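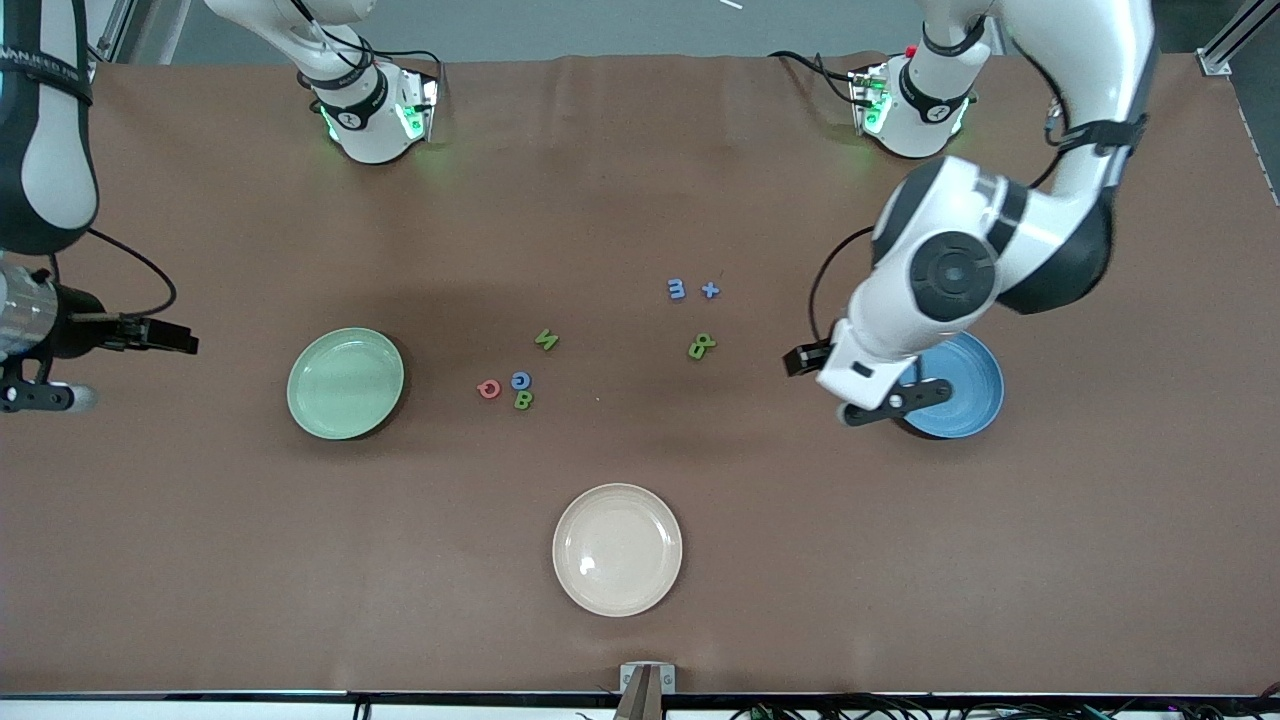
Right, so my bit today is the money. I was asked to talk about how you plan a budget for a two-arm bench, and I'm going to start with the small stuff, as that's where I went wrong. Everybody looks at the arms. I did too, for weeks! But have a look along the front of the table, at all that black cable, and then at the clamp on the edge. None of that was on my first sheet. Nor were the plates, nor the foam letters, and you can't very well practise sorting and picking up without something to pick up.

(Pause here, let people look. Ask who has bought an arm before. Ask who has bought two.)

So, the first quote. We asked Eltis and Civard for a price on the same list, and they came back looking nothing like each other. Eltis gave us one number for the lot. Civard gave us three pages. I liked the Eltis one much better at first because I could read it standing up, and then I rang with a few questions and found that delivery was extra, the mountings were extra and the second gripper was "to be discussed". The Civard one was a pain to get through but it was all there.

What I do now is send out my own form with the lines already on it — arm, mounting, gripper, cables, table, frame, delivery, setting up, training — and ask them to fill in every line, even if the answer is nought. Some firms grumble. They do fill it in, though.

Next slide if it's working. If it isn't, just read the numbers out.

Small parts, first year: 1,495 pounds. I had put down 800. That's cables, clamps, gripper fingers, a new top for the table and the bits and pieces we handle. The bits and pieces are dirt cheap, by the way. Plates with a rim, foam letters in a few colours, that sort of thing. Buy twice what you want and put half in a cupboard, or you'll be trying to match a green six months later and they'll have stopped making it.

Cables I'd like to spend a minute on. Measure with the arm stretched right out, at its worst, and then add some. I measured with both arms parked nicely and had to order the whole set again. 361 pounds, and a fortnight of waiting. I'm still cross about it.

Spares. We keep 3 sets of fingers for each gripper, and that has been plenty. I wouldn't buy a spare arm. I would ask, in writing, how long a repair takes and whether they lend you one meanwhile. Yalçınkaya were very good on this and sent a plain one-page answer, Civard said they'd get back to me (they did, in June).

(If short of time skip to the table.)

The table! Please put it in the budget as its own line. You need room for both arms to reach the middle without having a fight, and you need an edge you can clamp things to. We priced a ready-made bench from Tornodano, which was lovely and far too dear, and went for a metal frame and a separate top. Allow a day for two people to put the frame together, and allow for them being grumpy by teatime.

People's time is the other thing I left off. Setting up, checking both arms, laying the pieces out again after each go, it all takes hours and somebody is paying for them. I now put it down as a monthly cost and our finance people have been much happier with me.

Questions after this. Somebody will ask about leasing. We looked at it, it came out dearer over four years, but if you only need the kit for one project I'd get a quote anyway. My blank form is on the table by the door, please take one.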